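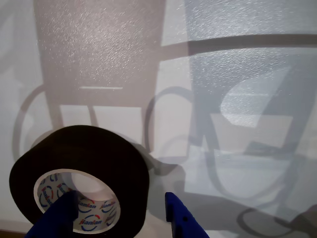
Wrist camera on a home-built arm: background subtraction keeps returning shadows as parts

posted by quillshaft in Vision and sensing

I have a Stista arm (the open design, with my own changes to the elbow) set up in a corner of a shared workshop. It has a two-finger gripper, printed fingers, 84 mm between the tips at full open. The camera sits on the wrist behind the gripper and looks out past the fingers. Controller is a Brident board, one per joint, all on one bus. The vision code runs on a used office PC with no graphics card, so I would like to stay away from anything that needs a trained network.

The job is simple. Find an item against a white background, work out its center and its long axis, move the gripper there, close, lift, put it in a carton. Items so far are tape rolls, cartons and short offcuts of tube.

Method at present: capture an empty background from the same arm pose, subtract, convert to gray, blur, threshold, close small holes, take the largest contour. The fingers are masked with a fixed polygon because they always sit at the same place in the picture.

With the overhead lights off and one desk lamp on, this works nearly every time. With the workshop lights on, it falls apart. I logged 3672 frames over one evening and ran the detector on all of them afterward. In 27 percent the largest contour was a shadow or a shadow joined to an item. The arm then goes to a point well to one side and closes on nothing. 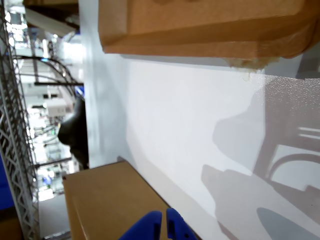
Raising the threshold was my first attempt. It removes the faint shadows and leaves the hard ones, and by the time the hard ones are gone I am losing the edges of light-colored cartons as well. The shadows are not all alike, and I think that is the root of it. The rounded one at the middle right of the white area is soft and drops out early, but the dark oval near the lower right has an edge almost as clean as a real part. It also has about the same outline as a roll seen at an angle, so filtering on shape does not help me either.

Other things I have tried:

Larger blur. Merges neighboring shadows into one bigger blob. Worse.

Auto exposure off. Helped with drift between captures, made no difference to the shadows.

Taking a new background every ten cycles. Helps when a light has been switched somewhere in the building. Does nothing about the shadow of the arm, which is different in every pose.

Questions. Is there a cheap way to tell a shadow from a dark object in a single color frame? And should I be fixing the light first? I can't move the ceiling lights; they belong to the building.

quillshaft, added later the same evening

Someone asked in a private message what happens with cartons, so I am adding that.
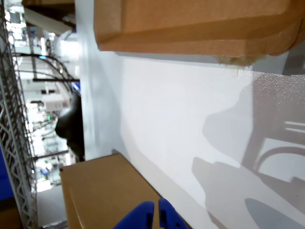
Long straight edges are what I use for orientation. I take the contour, fit a minimum-area rectangle, and use the long side for the wrist angle. That is fine on a clean carton such as the smaller one at lower left. It is unreliable on the big one across the top, where the lower edge is torn toward the right and the pale fibers come out nearly as light as the panel behind them. The contour follows the tear inward and the rectangle rotates a few degrees. The speckle in the white panel on the right adds small false blobs too, though an area filter takes care of those.

Replies

tolerance_stack

Yes, there is a cheap way, and you are throwing away the information you need for it when you convert to gray.

A shadow on a plain surface lowers brightness a lot and changes color only a little. A different material usually changes both. Keep the color image and compare each pixel with the background in two steps.

First, the brightness ratio, current divided by background. Shadow pixels fall in a band. On a white surface under ceiling light I would start at 0.45 to 0.95 and adjust from your log.

Second, the color difference. Convert both frames to Lab and compare a and b only. Shadow pixels should have a small difference. Cardboard will not, since it is strongly yellow-brown compared with white.

Mark a pixel as shadow if it passes both tests. Everything else that differs from the background is an item.

Two warnings. Black tape has almost no color, so the color test alone will call it shadow. The brightness ratio has to save you there, and it will, because matte black goes well under 0.45 in most light. Gray plastic tube may be a real problem. If your tube is gray, either paint the background some strong color or wrap a strip of colored tape on the stock.

Also lock the white balance. You said auto exposure is off. On many webcams that leaves auto white balance running, and then the a and b channels wander and the test is useless. Check this before anything else.

For the torn carton, stop fitting a rectangle to the whole contour. Run a line fit on each side with outlier rejection, throw out any side with a poor fit, and take the angle from the best one that remains. A tear covers a short length of one side. The opposite side is probably fine, and if the top crease shows up you can use that.

benchdog84k

just use a depth camera. shadows have no height. problem solved

quillshaft

I priced one. It costs more than the three wrist joints together, and the ones I can afford do not measure closer than the distance I work at for the last part of the approach. Noted for the future.

offset_print

I run something close to this at the Hauksdóttir shop, also under lights I am not allowed to touch. The reply about color is correct. I would add light as well, because it gets you most of the way with no code.

Put a ring or a short bar of LEDs on the wrist next to the lens. Shadows from the ceiling lights don't disappear, but your light fills them in and the ratio rises toward 1. I used a Penau strip, the plain 24-volt kind, behind a piece of tracing paper. Without the paper you get glare spots on anything glossy. Your background has some sparkle in it, so expect those specks to get brighter with a light near the camera. A sheet of matte paper taped over the work area fixes that.

If you want to go one step further, flash the strip on alternate frames and subtract the dark frame from the lit one. What is left is mostly your own light, and the ceiling shadows cancel. Conditions: the arm must be still, and the mains ripple must not beat against your frame rate. I am on 60 Hz mains and capture at 30 frames per second with the exposure set to 1/60. That gives a whole number of ripple cycles per exposure. It was unstable at 1/100.

Place the LEDs as near to the lens as you can. If they are off to the side they make a fresh set of shadows, and the fingers will be the first thing to cast them -- I had to move mine twice.

quillshaft

Auto white balance was on. It has its own setting in the driver and I had missed it.

With that locked and the two-step test added, I reran the saved log for a rough check, though the colors in it had already drifted. The soft shadows are gone. The tape roll is found as before. A lower ratio limit of 0.38 suits my light better than 0.45, as the darkest shadows went under the higher value. The tube is gray, so I will be wrapping it.

Line fitting per side is half written. The strip is on order, and I will do a fresh log with it before changing anything else. Leaving this open until then.

tolerance_stack

0.38 is low but reasonable. Check how far under that the black tape sits. If the margin is small, drop the blur before the ratio step, because it mixes shadow into the edge of the roll and moves your center.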